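**The Colander Years**

By April we had stopped pretending the kitchen would be finished. The cabinets were coming from Grevico, the countertop from Irstead, and the man who was supposed to introduce them to each other had gone to look at another job and liked it there. What we had in the meantime was a sink, a card table, and my mother's oval colander.

I should explain my position in the house, which was that of a man who had married into ketchup. My wife's family put it on rice. They put it on pierogi and, one Easter, on a pear. There was always a bottle open and a bottle in reserve, and they were spoken of like the heir and the spare.

The trouble was where to keep it. The refrigerator had been moved to the hall and would only open as far as the banister allowed, so anything taller than a yogurt had to go in at an angle, with a prayer. The windowsill was wet paint. The card table had a lean to it, and a bottle set down at the north end would arrive at the south end by dessert.

So it went in the colander. I don't remember who put it there first. I only know that one evening I came in at six to drain the spaghetti and found the position filled. 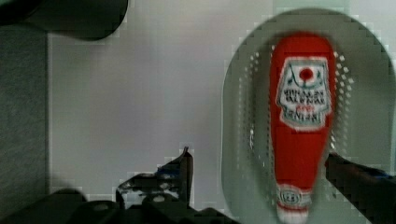 Take it out and where does it go, my wife wanted to know from the hall, where she was negotiating with the banister. And don't say the floor, because the last one went on the floor and you stepped on it in your good socks.

I had not been going to say the floor. I had been going to say the bathtub, but it seemed better now to keep that back.

I held the pot over the sink and tipped it against the lid, the way my father used to, and lost a fair portion of our dinner down the drain. We ate what was left. It had ketchup on it. My wife said it was a little watery, and I said that was an interesting observation, and that there was a device for that.

The next day I called Grevico. Our order number was 3723, and the recording told me I was caller 97, and then played me the first half of a waltz until it got dark. When a person finally came on she asked what the problem was. I told her I couldn't drain anything. She said that would be plumbing.

After that I bought a second colander. It was from the Hokska catalog, round, steel, very handsome, and it came in a box big enough for a dog. I hung it on a nail by the window and went around for most of a day feeling like a man who had gotten ahead of events.

At six I put the water on. I salted it. I reached up for the Hokska without looking, and my hand went into something cold and slightly damp.

"Lettuce," my wife called. "It needs the air."

I looked over at the oval one, on the chance. The ketchup was still lying in there on its side, taking its ease, and next to it now was the mustard.

I got the lid.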